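The woman who runs the teleoperation room at Grurirville told me to take my watch off before I touched anything. I figured it was a safety rule. "No, it's just that you'll keep looking at it," she said. "Everybody looks at the clock on their first try and then they rush."

I'd come to spend a morning learning how you show a robot a job by doing it yourself, from a chair, with your own two hands on a pair of controls. She's been at it for three years, after a long stretch doing alterations in a dry cleaner's shop (she says the second job is the first job with worse fingers). The project she works on is called Gosling, and it's all soft stuff: clothes, bags, towels, anything that won't keep its shape when you pick it up.

We started with coffee and then she let me watch her do a few rounds. She talks the whole time she's driving, mostly to herself. "Down, down, little more, okay, close." Her eyes never go to her hands. A round for her takes 50 seconds if the cloth behaves. When she messes one up she says a word I can't print, saves it anyway with a note, and starts over. 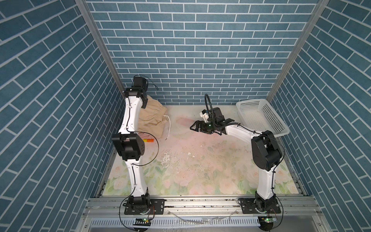 Reach was the first thing I got wrong. I assumed the two arms would be like my arms, but mine come out of one body and these are bolted down at opposite ends of a rail, so the middle of the mat is shared territory and the corners mostly belong to one side. The drawstring bag leaning against the back wall was a good lesson in that. I wanted to send the right arm over for it, and she stopped me. "Left. You'll cross them and then you're stuck apologizing to both." The cord hanging off the side is what she'd tell a beginner to leave alone. She prefers to take a bag by the gathered part at the top, where there's enough cloth bunched up to grip.

I asked how she decides what counts as a good demonstration. She thought about it for a while.

"I want it to be boring," she said. "If I do something clever in the middle, some little flick to save it, the robot gets to learn my flick. I'd rather go back, put it down, pick it up again like a normal person. Slow is fine. Stopping dead in the air is not so fine, because then it learns to stop."

That last part surprised me, and I got her to say it again. In her first month she used to pause before every grasp, to line things up. She recorded 118 demonstrations like that. The trained policy came back and hovered over everything like it had forgotten what it came into the room for! She laughed so hard telling me this that she had to put her mug down. They threw the whole batch out.

These days she plans the grasp on the way in, so the hand keeps moving, even if it's only creeping. She also changes the starting layout every time, and she's strict about it. Bag in a different spot, cloth thrown down a different way. "If I lay it out nice, I'm just teaching it my laying out."

The controls themselves came from a shop called Kokholm, and they're lighter than I expected. You get very little feel through them. I kept squeezing way too hard because nothing pushed back, and she told me to breathe out when I closed the grippers. Weirdly, that helped. I still dropped my first three grabs.

Clothes are her favorite, and also the thing she complains about most. Stripes she likes, since you can see right away on the monitor when a leg or a fold has twisted under. Plain black is misery. And anything with elastic wants to bunch up on you, so she takes hold close to the edge and keeps both hands low while she moves.
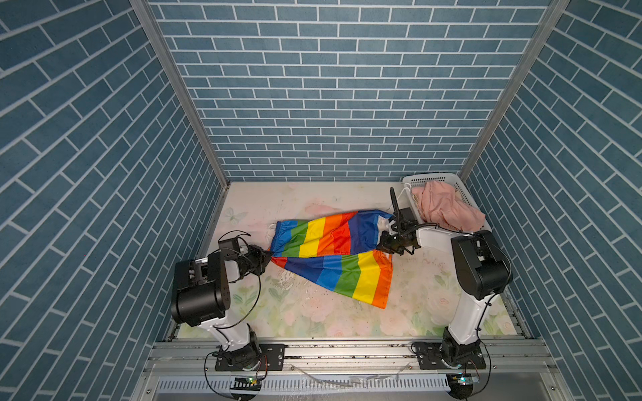
Why not just write a program for folding?

Because cloth never lands the same way twice, she said, and you'd be writing forever. With a demonstration she can show what to do about a bad landing by fixing one. Gosling has 700 of her recordings in it now, and she guesses the ugly ones taught it more than the pretty ones did.

She does get tired. Two hands, two grippers, a screen instead of your own eyes on the thing. She caps herself at 185 rounds a week and won't go over, even when the training people ask sweetly. Past that she can see her own shoulders in the data, she says, everything drifting a bit low and to the right.

By the end of the morning I had one clean run. It took me four minutes and she saved it under my initials, with the note "hesitant, usable." I asked if that was good.

"It's a pass," she said, and handed me back my watch.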